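How a Robot Learns to Clear a Table
A guide for young readers from the Werino Student Robotics Club

Clearing a table is a chore that most people can do while thinking about something else. For a robot, it is a long list of small problems. The students of the Werino club have spent the school year working on those problems, and this page explains how they do it.

The club's project is called Plarkance. Its goal is to write a program that lets a robot with two arms pick up cups and put them in a tray. Students in grades six through eight write the program in teams. Their teacher is Natalia Arellano, who has led the club for 2 years.

Why practice on a computer?

Before a program is tried on a real machine, it is tested in a simulation. A simulation is a world made by a computer. It has its own table, its own dishes, and its own rules for how things fall, roll, and bump into each other. If a simulated cup is dropped, the students press a key and the cup goes back to its starting place. The two views shown on this page come from the club's simulation.

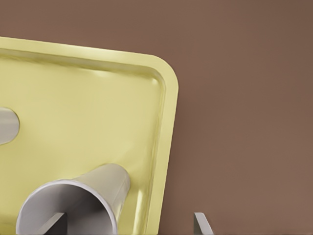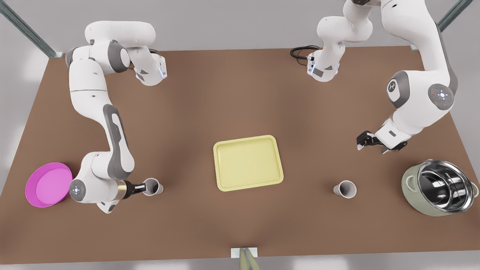
What makes a cup difficult?

A cup that stands upright is fairly easy to find and hold. A cup on its side is harder. It may roll when it is touched, and its open end may face in any direction. The program must decide where each finger of the gripper should go. A gripper is the part of a robot arm that does the work of a hand. One way to pick up a cup is to place one finger inside the opening and the other finger outside, and then close them on the wall of the cup. Another way is to hold the cup from both sides.

The program must also decide which arm to use. As a rule, the students choose the arm that is closer to the cup. The two arms must never try to enter the same space at the same time, so each one checks the position of the other before it moves.

How do students know if the program is improving?

Each attempt is called a trial. The students write down the result of every trial in a shared log. In April the log reached 3634 trials. One team, which named itself Jadovard, completed 824 of them. The log also has a column for notes, where students record what they think went wrong. The most common note this year was "let go too early," which was entered 353 times.

Words to know

Gripper: the part of a robot arm that holds objects.
Joint: a place where a robot arm can bend or turn, like an elbow or a wrist.
Simulation: a world made by a computer and used for testing.
Trial: one attempt at a task.

Students who wish to join the club should ask their homeroom teacher for a form. No experience with programming is required.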